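Kiltimis demonstration set

The Kiltimis demonstration set is a collection of recorded manual-control sessions used to train robot arms in ordinary bench chores, chiefly the putting away of tools. It was begun in June by the Sustari workshop under Ritva Mustonen and is named after the street the workshop is on, the first three proposed names having been taken by other people's software.

Background

Learning systems of this type are taught by example. A person steers the arms through a chore, the joint positions and camera views are recorded together, and the result is filed as an episode. The system is then trained on a large pile of episodes and asked to do the chore itself, a request it has treated with varying degrees of seriousness. The set holds 796 episodes, of which 346 involve scissors. Mustonen has described this proportion as "a phase."

Collection

Each operator works in shifts of 10 episodes, followed by a break that the written procedure calls mandatory and the operators call lunch. Recordings are made from more than one viewpoint. A view from the head takes in the bench and both arms, while a view from the wrist shows the fingers in fine detail and whatever lies past them, often in a smear, since wrists move.

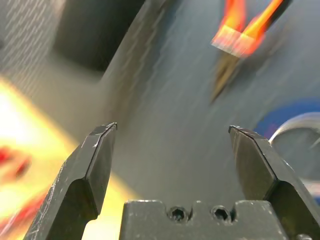
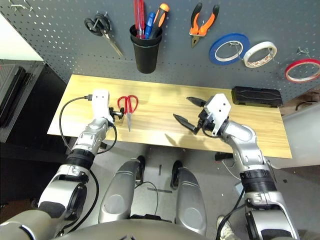 Views from the Kiltimis sessions: an open gripper seen from the wrist (first), and both arms at the bench, the left at a pair of red-handled scissors (second).

Every episode is labeled by hand. The label gives the chore, the object and the outcome, the last chosen from "done," "not done" and "done, in a sense." The third was added at the request of Mitsuko Shimada, who maintains the labels and had grown tired of arguing about pliers. Failed attempts are kept if the operator recovers from them, on the theory that a system shown only success has no idea what to do after dropping something.

Use and criticism

The Genell controller was the first to be trained on the full set. A shorter version, with the scissors thinned out, is used by the Mac Suibhne group for comparison.

Critics have noted that the set was gathered by only 2 operators, both right-handed, and that systems trained on it show a matching preference. Shimada's notes on the second release, dated 27 Dec 2019, concede the point and promise a left-handed supplement. Recruitment is ongoing.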